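Plardale Integration Forum
Board: End Effectors and Force Control
Topic: Two-finger gripper or compliant pad for wiping wall panels

hmach_lab
Posted 15 Nov 2020

Our group is comparing two end effectors for surface wiping on vertical fixtures: the Estard parallel gripper and the Tadov compliant pad. Both are mounted on the same arm and run from the same Kourkoulas controller. The reference task is manual. One hand steadies a glossy panel on a tiled wall and the other works along its edge. We would welcome comments before the trial protocol is fixed.

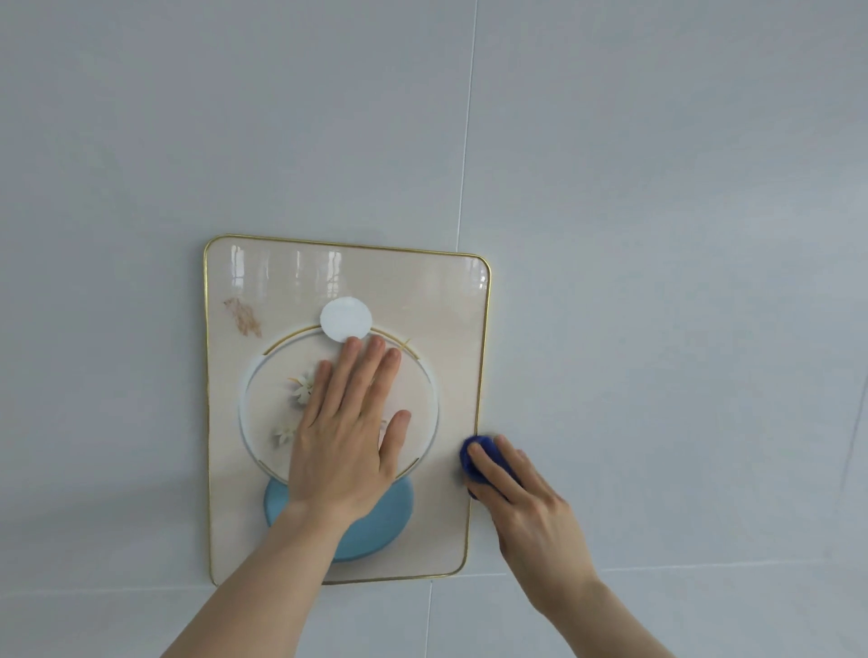
Manual reference, edge pass with sponge.

The proposed limit is 20 N of normal force, with 40 passes per end effector.

Huệ Mạch

weldon_r
A limit of 20 N is acceptable on the flat face. I would not apply it at the trim. Our Estard unit holds a sponge securely, but the rigid fingers transmit every small step in the surface to the wrist sensor, and the controller responds late.

cellbuilder2
I must disagree with the previous post. The late response is a matter of filter settings. With the force loop at 1000 Hz and a lighter filter, our Estard gripper followed a raised metal edge without difficulty. The Tadov pad lost contact at rounded corners.

weldon_r
Which sponge thickness was used? A thick sponge would conceal the problem.

cellbuilder2
It was a thick one. I accept that point in part, although the corner result for the pad stands.

hmach_lab
Thank you both. Sponge and cloth will be treated as separate conditions. The cloth condition concerns us more, as folded material moves within the grip and changes the contact area. In the manual work the palm presses the cloth flat, and neither end effector reproduces that well. 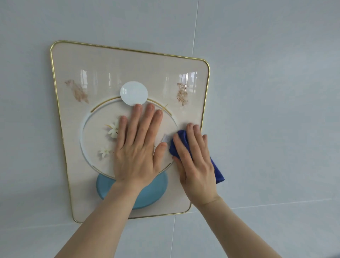 Does the second arm need its own force sensor if it only holds the panel steady?
A sensor on the holding arm is recommended, so that the controller can separate the holding load from the wiping load.

weldon_r
Motor current has been sufficient for the holding arm in our cell. I would spend the money on a better wrist camera.

hmach_lab
We will log both signals and compare them. The revised protocol will be posted to this board in January.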